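Mekine sets aside money for four more hand-held grippers

The team at Mekine has settled its equipment plan for the coming year, and after a good many cups of tea and one very long meeting in March, the answer is four more hand-held grippers and no second robot arm, at least for now.

Kevser Tuncer, who looks after the lab's purchasing, says the arm was tempting (it still is!), but the household shelf work is where the hours go, and the grippers are what people line up to use. The order has gone to Woletti, with spare finger pads at $19 apiece and a box of 104 mounting screws, which ought to keep everybody going through the winter.

Small household things make up the daily work, and a shelf can hold a lidded cup on its saucer, a tall pump bottle, a few books and a soft blue towel, each asking for a different sort of grip.
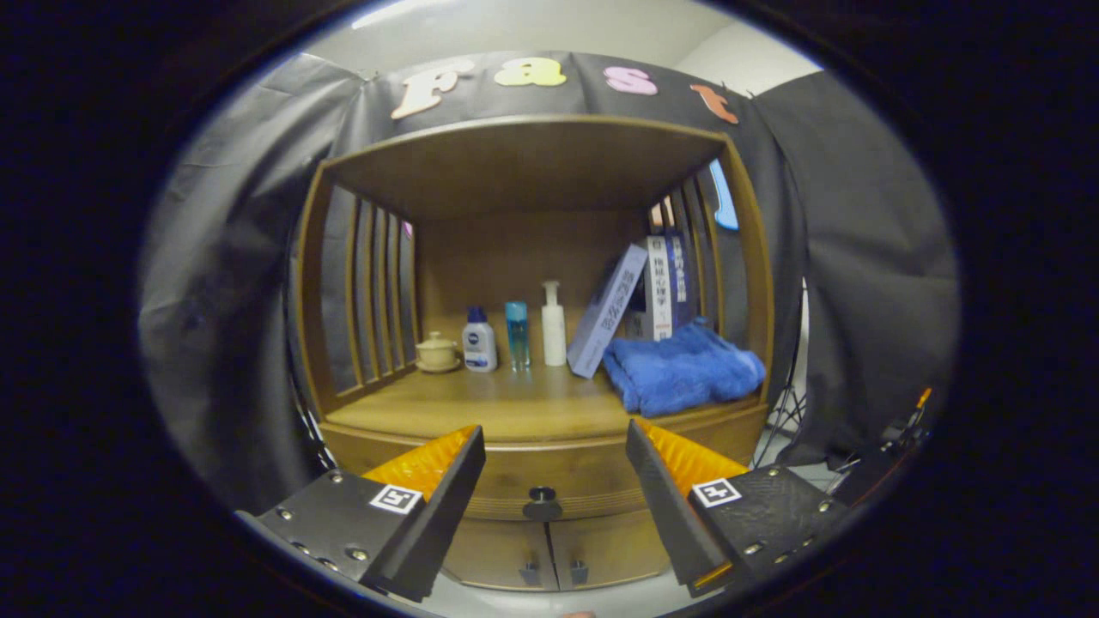 What comes next

Another $625 has been put by for shelf items and storage tubs, and Kevser would dearly love some of it to go toward better labels. The Jukirow arm will be looked at again once the new grippers have settled in, and staff with a favourite piece of kit to suggest are warmly invited to drop her a note before the next round of quotes.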